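4.2 Comparing the two controllers on the kitchen bench

Having disposed of the gripper question in Section 4.1 (the Stolholm fingers won, mostly by dropping fewer things), we turned to the controllers. Both candidates drive the same arm, take the same joint commands and claim the same update rate. On paper there is little to choose between them. We have learned to be suspicious of paper.

The first controller, Honero, plans a full path before the arm moves and then sticks to it with great loyalty, whatever the world has done in the meantime. The second, Fukico, replans as it goes. Honero was tuned by Bevan Kingi and Fukico by Sheyla Flores, on separate days, and neither was allowed to look at the other's gains until the settings were frozen on September 1, 2023. This was meant to keep the comparison fair. It also kept the lab quiet.

Each controller ran 200 trials, spread over five tasks: pick and place on the open table, pick from a bowl, move an item between containers, reach past an obstacle, and open an appliance door. Object positions were drawn from a fixed list, so that both controllers faced the same table in the same order. A trial ended when the task was done, when the arm halted itself, or when the person at the stop button lost their nerve. We logged the three outcomes separately. The last category is not one we have seen reported elsewhere, though we doubt we are the first to produce it.

On the open table the two were close enough that we will not make a fuss. Honero was smoother and a little quicker. Fukico hesitated near the end of each reach, as though it had remembered something, and then placed the item well. Picking from a bowl widened the gap. Honero approached at the planned angle even when the last trial had nudged the bowl, and the fingers met the rim. Fukico corrected in most of these cases, at a cost of up to 18 seconds per trial.

The door task caused the most trouble. Pulling on a handle moves the contact point along an arc, and a small error in the assumed hinge position turns into a large sideways force. Honero tripped its own force limit often. Fukico rarely tripped it, but tended to let go of the handle early and report success - a habit we also know from graduate students.
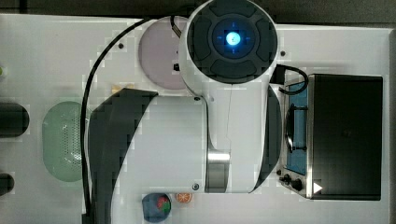

Figure 5. The arm on the tabletop during the controller comparison, seen from overhead, with the toaster oven at right.

Camera placement turned out to matter more than we had planned for. Both controllers take their object positions from a single overhead view, using the Mészáros tracker with its default settings. The tracker does well on whatever it can see, and the arm is the largest thing on the table. In Figure 5 its white body fills much of the middle of the view and partly hides the pinkish plate behind it, while the orange slice near the bowl or plate is in plain sight. In poses like this one the tracker holds the last known position of a covered object, and Honero believes it without question. Fukico lowers its confidence and slows down, and this accounts for some of the hesitation described earlier. A side camera was added in December, too late for the trials reported in this section. Results with both views are given in Section 4.3, where Fukico loses part of its lead and Honero keeps all of its opinions.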